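4.2 Collecting demonstrations in the home setting
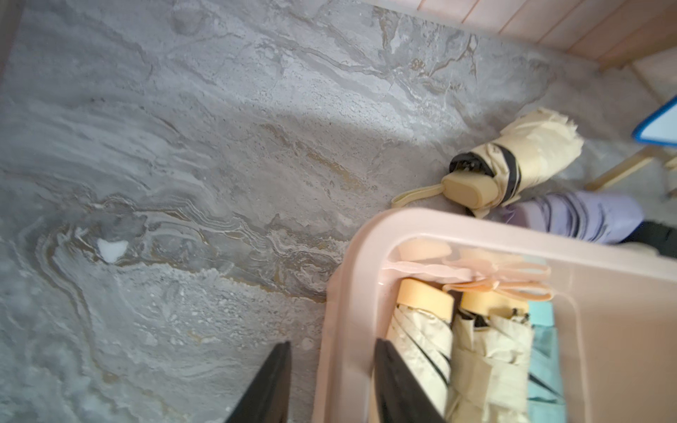 Rotich, reading an early draft of this section, asked why we still let the operator look at the room at all, if the policy will later have only the wrist view. Her point was fair, and it changed our procedure. An operator who sees the whole room uses information that the learner never receives, and the demonstrations then contain movements that cannot be explained from the recorded input. In the second half of the collection we therefore put the operator behind a screen, with the wrist stream as the only view. The first half was kept, and we report the two parts separately in Section 5.

Figure 4. Wrist view in the umbrella task. Folded umbrellas lie packed in a pink tray and others lie on the floor beside it; the two fingers are open.

The umbrella task was chosen after a short pilot at the Utotside flat. In the pilot we used cups and boxes, and both methods of demonstration reached nearly the same result, so the comparison told us little. A folded umbrella is more difficult. The canopy gives way under the fingers, the handle does not, and the wrist strap can lie anywhere. The operator must decide where to take hold of it, and this decision is what we want to record.

We compared two ways of showing the task. In the first, which we call hand guiding, the demonstrator holds the arm behind the wrist and moves it directly, and closes the gripper with a button under the thumb. In the second, remote control, the operator moves a small leader arm and the robot follows. The leader arm is the Morden design with one change: we replaced the trigger spring by a softer one, as the original spring made the operators tired and their grasps became hasty towards the end of a session. Both methods write the same data, that is, joint positions, gripper opening and the wrist stream.

In total we collected 394 demonstrations from 12 people. None of them had used the leader arm before. Each person had a practice period without recording and then worked with both methods, half of them beginning with hand guiding and half with remote control. A demonstration began with the gripper open above the work area and ended when the operator released the umbrella and drew the arm back. We did not give a rule for where the umbrella should be held. Ertürk had argued for such a rule, because it makes the data more regular, but the habits of the operators were part of our question.

We removed 52 demonstrations before training. Most of these were removed because the recording of the joint positions and the recording of the wrist stream did not agree in time. The others were stopped by the operator. We did not remove demonstrations in which the first grasp failed and the operator tried again. Such corrections are often cleaned away in similar work – in our opinion this is a loss, since a learner which has seen only smooth movements does not know how to come back from a poor one.

Some differences between the methods were clear already during collection. With hand guiding, people moved faster and approached the umbrella from the side. They also pushed against it more often before closing, probably because they could feel the contact through the arm. With remote control the contact is not felt, and the operators learnt to stop a little above the object, look, and then go down. These pauses are visible in the joint data as flat parts. We first wanted to cut them out, as Adomaitis does in the preparation step of the Flillden toolkit, but a policy trained on the cut data closed the gripper too early. The pauses were left in all data used for the main results.

A further problem concerns the straps. When a strap catches on a finger, the release fails although the gripper is open, and the joint positions alone do not show it. The operators using remote control noticed this late or not at all. We marked the affected demonstrations by hand, watching each stream from the release to the end, and the mark is given to the learner as a separate label. Training was run for 1000 epochs with the same settings for both methods, which are listed in the appendix.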